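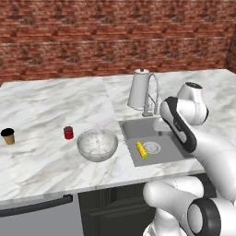

Marble counter with a steel sink and a brick wall behind it.

Taking care of stone counters, sinks and the wall behind them

When we bought our apartment, the kitchen came with a marble counter, and I was very happy for two weeks. Then I made a lemon cake. Next morning there was a dull ring on the stone where the half lemon had been lying, and I rubbed it with everything I had under the sink, and every time it became a little worse. Since then I have read much, asked people who work with stone, and made some more mistakes of my own. I write down what I do now. My kitchen is used every day by four people, so these tips are for kitchens like that and not for a showroom.

Stain or etch?

Please learn this difference first, it will save you money. A stain is when something colored has gone into the stone, for example coffee, oil or beet juice. It is usually darker than the marble around it. An etch is when an acid has eaten a very thin layer of the polish. It looks lighter and dull, and you can often feel it with the finger. You see it best if you bend down and look along the counter toward the window.

A stain can be pulled out. An etch can not be cleaned, because there is no dirt in it. It must be polished. I was trying to clean an etch for a whole afternoon, with vinegar of all things, and vinegar is an acid. So one ring became a cloud.

Things that etch marble in my experience: lemon, lime, vinegar, tomato sauce, wine, cola, yogurt if it stays long, and many bathroom cleaners. Also the descaler for the kettle. I now descale the kettle standing inside the sink, with a towel on the counter next to it.

Every day

Warm water, a small drop of dish soap, a soft cloth. Wipe, then wipe again with clean water, then dry. The drying is the part that people skip, and I skipped it also. If your water is hard like ours, the drops leave white spots, and around the faucet they grow into a crust which is very annoying to remove from marble, as you can not use the usual acid products there.

For the crust I use a plastic scraper, held nearly flat, after I have let a wet cloth lie on the place for half an hour. It needs patience. Do a little, wet it again, do a little more. Do not use a knife. Leonidas Triantafyllou, who repaired our counter, showed me a scratch next to the faucet hole and asked me if I own a small knife with a pointed tip. I do.

I keep two cloths, a gray one for the stone and a yellow one for the rest. The yellow one sometimes has been in contact with vinegar water, and I do not want it on the marble even after washing.

Taking out an oil stain

You need baking soda, water, kitchen film and some tape that does not leave glue.

Mix the baking soda with water until it is like thick yogurt. Put it over the stain, as thick as your little finger, and go a bit over the border of the stain. Cover with the film and tape the edges. Make a few small holes in the film with a needle. Leave it for one night and the next day. Then take off the film and let the paste dry fully before you lift it with a plastic spatula. Wipe with water and dry.

Look at it only after one more day. Damp marble is always darker, so in the first hours you will think that it has failed. Mine needed three rounds for a sesame oil stain, and after the third I could find it only because I knew where it was.

For coffee and tea on light marble, some people use hydrogen peroxide in place of water. I have done this once, on white stone. On dark stone I would not do it, it can make a light spot. Never mix it with other cleaners, and try first in a corner, behind the toaster or somewhere like this.

Polishing a small etch

If the etch is small and you can hardly feel it, you can try marble polishing powder. Mine is from Truvetti and it is sold in a jar that will last until I am old. Wet the place, put a little powder, and rub with a damp cotton cloth in small circles until it becomes like cream. Then rinse well and dry. It works on polished marble only. If your counter has a matte (honed) finish, the powder will give you a shiny spot, and now you have the opposite problem.

For a big etch, or for one which catches the nail, call a person. I paid 80 for the repair of my lemon ring and the cloud around it, and he also did the place near the stove in the same visit. To compare, my neighbor was told 2000 for a new top by a shop that did not want to polish at all. Ask two or three places before you decide.

If you want to try with sandpaper, please try on a leftover piece of stone and not on the counter. You will need very fine grits and much water and you must keep your hand even. I bought the paper and then I did not dare.

Sealing

A sealer is not a coat like varnish. It goes into the pores and gives you more time to wipe. It does nothing against lemon. I repeat this because I believed for a long time that sealed marble is safe marble.

To see if you need it, put a spoon of water on the stone and wait for 15 minutes. If the stone is dark under the water when you wipe it, the sealer is tired. I do the test in January and in May, and I seal when the test says so.

The counter must be clean and really dry, so I do not cook the evening before. I spread the sealer with a lint-free cloth, one arm's length at a time, wait as long as the bottle says, and take off all that is left on the surface. All of it! If it dries on top, it makes a haze, and you will need more sealer to dissolve the haze and a lot of rubbing. Open the window.

The steel sink

A matte steel sink is easier than a mirror one, but it also has a direction. Look near and you will find very fine lines from the brushing. Always rub along these lines. If you rub across, you make new lines and they catch the light.

Once a week I sprinkle baking soda in the damp sink, rub with a soft sponge, rinse, and dry with an old tea towel. For white spots in the steel I use a little vinegar on paper, but only in the bottom and never near the rim where the marble begins. Rinse it down with a lot of water.

Rust points in a steel sink come often from something else, for example steel wool or a can that was left standing. Baking soda paste and a nylon brush took mine away. After that I stopped using steel wool and they did not come again.

Do not leave bleach in the sink to soak cloths. I use a bucket for that.

If your sink is mounted under the stone, look at the seam two times a year. The silicone becomes gray, then it opens a little, and water goes into the cabinet where you do not see it. To change the silicone is a job of one evening: cut out the old one with a plastic tool, clean with alcohol, let dry, put the new line, smooth it with a wet finger, and no water for 24 hours. Buy the kind which is marked for natural stone. Ordinary silicone can give an oily shadow in the edge of the marble.

Brick behind a counter

Brick is beautiful and it drinks everything. Halima Bassey, who has the apartment under ours, fried fish in front of her unsealed brick for one winter, and the dots of oil are there still. If the brick is new or newly cleaned, seal it with a breathable masonry sealer before the first frying. Two thin coats are better than a thick one. Try it on one brick first, some of them make the color deeper and you may not like it.

For dust, use the vacuum cleaner with the soft brush, from the top down. The joints hold more dust than you think. For grease, warm water with dish soap and a nylon brush, but do not make the wall very wet, and lay a towel on the counter so the dirty water will not run on the stone. Sand from old mortar can also fall down, and it scratches. I wipe the back of the counter with my hand flat first, to feel if there are grains, and take them up with a damp cloth without rubbing.

Small habits which helped me

A wood board stays always out, so nobody cuts a lemon on the marble.
Oil and vinegar bottles stand on a tray.
Hot pots go on a trivet. Marble can take heat for some time, but the sealer is not so strong, and neither is a thin place near the sink opening.
Pull nothing over the counter. Lift it. The mixer has now felt pads under its feet.
Wine glasses get a coaster, also when the guests laugh about it.

Next I will write about wooden boards and how I oil them, as two readers asked me for this in the comments.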